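Open day notebook: outdoor rover, the plaza run
April. Posted by Malou Juhl
3 comments | 14 shares
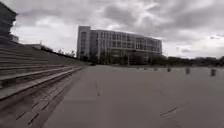

The plaza under cloud, with the steps on the left and the bollards on the right.

Writing this up while my feet still hurt. Open day is over, the rover is back on its shelf charging, and I want the notes down before Eyvindur starts telling his own version at lunch.

So, the plan was the same one we pinned up in the shop. Drive the rover out onto the big paving, run the straight leg toward the building at the far end, turn short of the planting, come back along the bollards. Visitors stand up on the steps where they can see everything and where I don't have to worry about anybody's toes. Armelle does the talking, I have the stop button, Bent has the laptop. We had the group from Grivbridge first and then whoever wandered up after that.

Worries going in, copied from my scrap of paper:
- gray paving, gray steps, gray sky. Not a lot for the visual odometry to chew on
- seams in the paving (wheel slip? probably fine)
- the long ledge at the bottom of the steps, and whether the planner takes it for something it can climb
- wifi past the halfway mark

The first one was the real one. Out in the middle there's just so little texture, and with that flat light there was no sun shadow to help either. On the first leg the position estimate slid left toward the steps, and Bent called it before I saw it. We had 9 good features at the worst moment! Nine! In the shop we swim in them. I let it go on a bit because the ledge was still well clear, then hit stop, and there was a polite little "ooh" from the Grivbridge people, who I think believed it was part of the show. Armelle rolled right along with it and explained what losing your place means for a machine, and I'm stealing her version (walk across a snowy field looking only at your feet).

Second try we lowered the weight on the camera and leaned on the wheels and the gyro. Much better. Drift at the turn was up to 6 percent of the leg, which I would not brag about to Vilhjálmur, but it came around and picked up the bollards on the way home and from there it was a different animal. Those bollards are wonderful. Short, dark, regular, standing up out of pale ground, exactly what the lidar wants. Once it had a couple of them in view the estimate snapped back and the track on Bent's screen went nice and straight. One of the Grivbridge engineers asked why we don't just stay by the bollards the whole time, and well, yes, fair. I said the customer site doesn't have any. She said then maybe tell them to buy some. I wrote that down and I'm only half kidding.

The seams were nothing. I could see a tiny bump in the pitch trace if I went looking for it, the wheels never noticed.

The ledge: the planner marked it as an obstacle every time, good. The step tiers above it came through as sort of a smeared ramp though, and I don't like that. From low down the far tiers bunch together into thin lines and the depth gets mushy. Eyvindur thinks it's the downsampling and I think it's the camera angle. We have a coffee riding on it.

Wifi dropped one time, near the turn, and came back before the watchdog tripped. Bent wants the Drokel radio for next time. I've been saying that since winter, so I was very gracious about it.

Questions people asked that I'd like better answers for:
- Does it work in rain? (Short version was "a little." We need a proper line on this, the clouds had everyone asking.)
- What does it do if a kid runs up to it? We showed the stop with Eyvindur walking in front, 3 times, and it behaved all 3 times. People liked this more than anything else we did. Do it earlier!
- How much does it cost. Armelle handled it, I hid behind the laptop.
- Can it climb the steps. No. Asked by pretty much everybody under twelve.

To do:
- rerun both legs from the log with the camera weight changed, compare against the wheels alone (me)
- step tiers, full resolution, settle the coffee (Eyvindur)
- radio quote (Bent)
- ask Laxdal if we can borrow their test yard, it's all gravel and would make a good contrast
- new handout, the old one still has the Allitz chassis on it and two people noticed

Oh, and the battery. We came back in with plenty left, so the cold-morning theory about the pack is looking shaky. Voltages are in the binder, second tab. Whoever has the good multimeter please put it back in the drawer.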